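The most honest line in any robot's fault log is the one that says "task complete".

I say this because at Primley, where we pay Drasetti for two arms and a great deal of patience, the laundry routine reported a finished load on Tuesday with a sleeve hanging out of the drum and the door resting on it. The machine, sensibly, refused to start. The robot, less sensibly, considered the matter closed. Archana Sachdeva found it an hour later, arms folded away, at peace with the world.

The supplier's reply was that the routine has a 92 per cent success rate. I asked Costel Lazarević what counted as success, and he said the grippers opening over the drum. By that measure I have never missed a bin in my life.

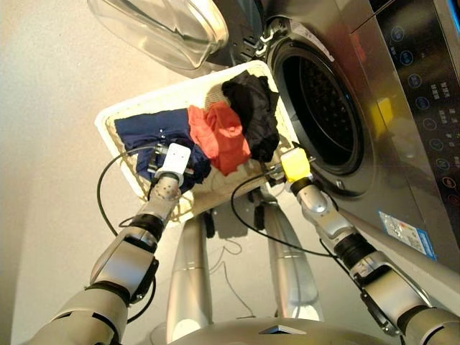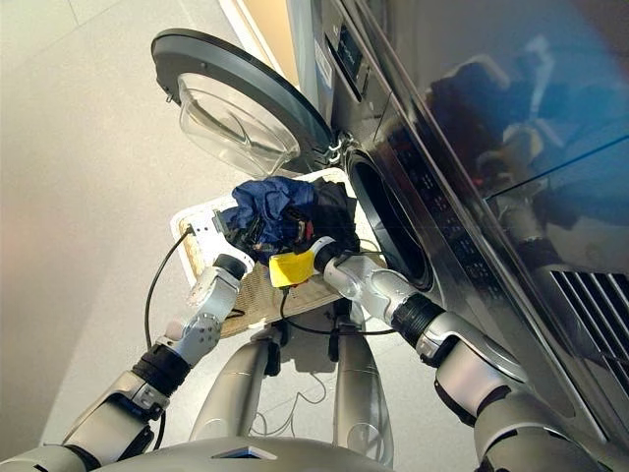
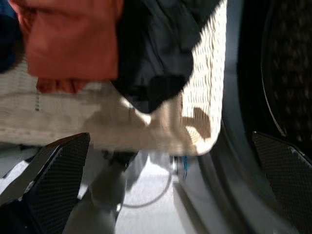 *Loading the front-loader at Primley. The second picture has the dark blue and the black going up together.*

Clothes are horrible things to pick up. They have no edges worth the name, they hide behind each other, and a grip on one is often a grip on two. I don't blame the arms for dropping a sleeve — I do it myself, and I was brought up properly. My quarrel is with the report. A person who leaves a cuff in the door looks back, swears and pokes it in. Our robot has the cameras for looking back and apparently no instruction to use them.

Elisa Villa wants a final check before the door moves, which would add 3 seconds to a load. Drasetti has called this "a significant change to cycle time". We waited 300 seconds on hold to be told so.

A trapped sleeve costs us a rewash. I would still rather they fixed the habit here, among the shirts, before somebody gives the same software a door with fingers near it.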